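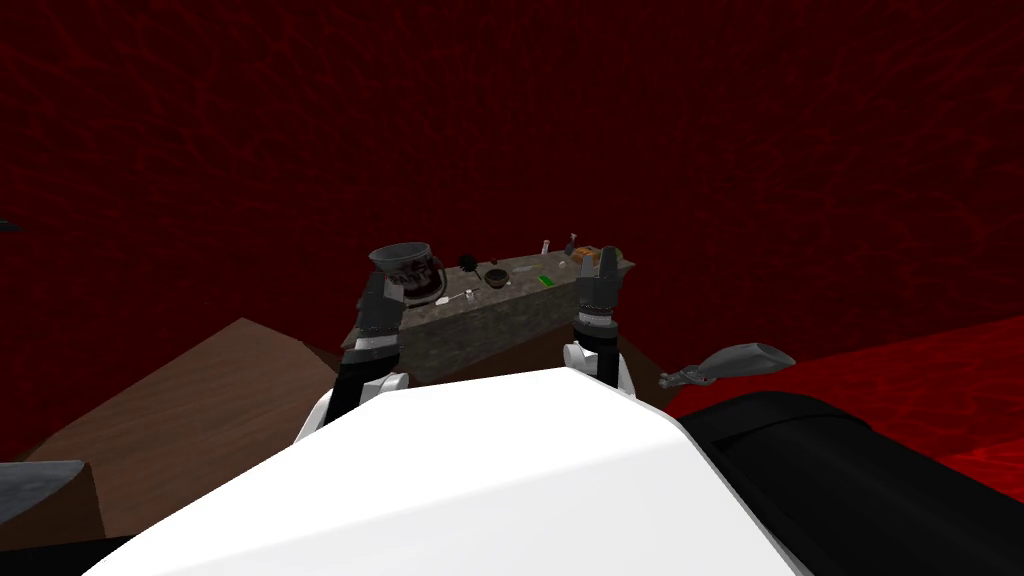

Caneca escura de superfície mosqueada, à altura de uma bancada cinzenta com textura de pedra.

Início | Revista | Habitar | Ofícios | Arquivo | Assinaturas

A superfície de trabalho: a pedra na cozinha doméstica

15 de maio de 2018

A bancada é, entre os elementos fixos de uma habitação, aquele que mais diretamente regista o uso. Sobre ela se corta, se amassa, se pousa a loiça e se lê a correspondência. A escolha do material que a reveste foi durante muito tempo determinada pela proximidade da pedreira: granito onde havia granito, calcário onde o subsolo era calcário, ardósia nas regiões em que esta se extraía para os telhados. O transporte de uma laje constituía encargo considerável, e as famílias de menores recursos contentavam-se com uma prancha de madeira assente sobre alvenaria.

O estudo agora concluído pelo Instituto Menness, dedicado ao património da casa, acompanhou essa história em 21 povoações do vale de Vukik, onde a transformação da pedra ocupou várias gerações. A equipa, coordenada pelo investigador Michalis Spanos, levantou 120 cozinhas, quase todas ainda em utilização, e reuniu plantas, livros de encomendas e testemunhos orais. Os resultados serão depositados no arquivo municipal, com acesso livre para consulta presencial.

Da pia à ilha

Nas casas mais antigas do vale, a pedra surge primeiro na pia. Talhada num único bloco e encastrada sob a janela, tinha uma aba lateral para escorrer a loiça, e é nessa aba que Spanos identifica a origem da bancada tal como hoje se entende. Os livros da oficina Rathjen mostram que as encomendas de abas mais compridas se tornaram frequentes depois da chegada da água canalizada. O cliente pedia «pedra corrida até ao fogão», expressão que o mestre da oficina anotava à margem, a lápis, com a medida tomada em palmos.

A bancada corrida alterou a circulação dentro da divisão. A mesa central, onde antes se preparavam os alimentos, perdeu parte das suas funções e em muitas casas foi encostada à parede. Décadas mais tarde, o movimento inverteu-se: o bloco isolado, acessível por vários lados, devolveu ao meio da cozinha a tarefa de preparar e servir. O relatório regista ilhas revestidas a pedra em habitações recuperadas, por vezes com lajes retiradas das próprias pias.

«A reutilização era corrente e ninguém lhe chamava assim», observa Hamdia Birhane, conservadora de materiais pétreos no mesmo instituto. «Uma soleira partida dava uma prateleira. Uma aba de pia dava um degrau. Encontrámos uma laje que já tinha sido 2 coisas diferentes antes de chegar à cozinha onde está.»

O cinzento e as suas variações

A pedra dominante no vale é cinzenta, de grão fino, com manchas que escurecem em contacto prolongado com a gordura. Os canteiros distinguiam 7 tonalidades, cujos nomes variavam de povoação para povoação, circunstância que dificultou a leitura dos livros de encomendas. A mais procurada para interiores era a intermédia, que disfarçava o desgaste sem escurecer em demasia divisões já pouco iluminadas.

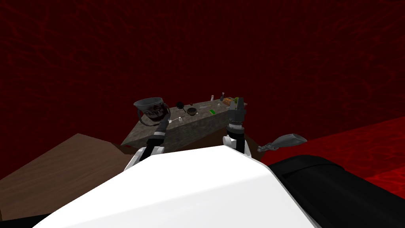

Bancada cinzenta num interior de paredes vermelho-escuras, com padrão a lembrar veios.

O contraste entre uma superfície neutra e paredes de cor intensa tem antecedentes locais. As caiações tingidas com óxido de ferro, documentadas sobretudo nas casas de lavoura, rodeavam frequentemente a zona do lume, onde o fumo tornava inútil qualquer branco. O vermelho era renovado em maio, antes das festas, e o excedente da tinta servia para os rodapés. Em algumas cozinhas da parte alta do vale conservam-se ainda camadas sobrepostas dessa cor, visíveis nas zonas em que o reboco se soltou.

Acabamento e manutenção

O acabamento bujardado, áspero ao tato, foi preferido para pavimentos e exteriores. Nas bancadas prevaleceu o amaciado, obtido com areia e água, e só tardiamente o polido, introduzido na região pela serração Sturnanmont quando esta adquiriu maquinaria própria. O polimento tornou a limpeza mais fácil e revelou defeitos que o acabamento tradicional ocultava. Várias reclamações conservadas no arquivo da serração dizem respeito a veios que o comprador não esperava ver.

Quanto à conservação, Birhane recomenda prudência. Os produtos ácidos, incluindo o vinagre e o sumo de limão, atacam os calcários e podem retirar o brilho a pedras com componente carbonatada. A água morna com sabão neutro é suficiente para a limpeza diária. Os hidrófugos devem ser aplicados sobre pedra seca, após ensaio numa zona discreta, e renovados consoante o uso. As manchas de azeite tratam-se com uma pasta absorvente, deixada a secar e retirada com espátula de madeira – operação que pode ter de ser repetida.

O relatório dedica um capítulo às juntas. Nas bancadas antigas eram fechadas com cal e pó da própria pedra; as reparações com cimento, frequentes na segunda metade do século passado, provocaram fissuras nos bordos e até 120 casos de intervenção foram anotados nos registos das oficinas. O instituto propõe a substituição gradual dessas argamassas, sempre que o estado da laje o permita, e disponibiliza aos proprietários uma ficha técnica com as composições ensaiadas.

A segunda fase do trabalho incidirá sobre os lavadouros e as queijarias do vale, cujo levantamento depende ainda da autorização de alguns proprietários.

Este sítio utiliza cookies para melhorar a experiência de navegação. Ao prosseguir, aceita a sua utilização. Aceitar | Saber mais

Contactos | Ficha técnica | © Todos os direitos reservados | Voltar ao topo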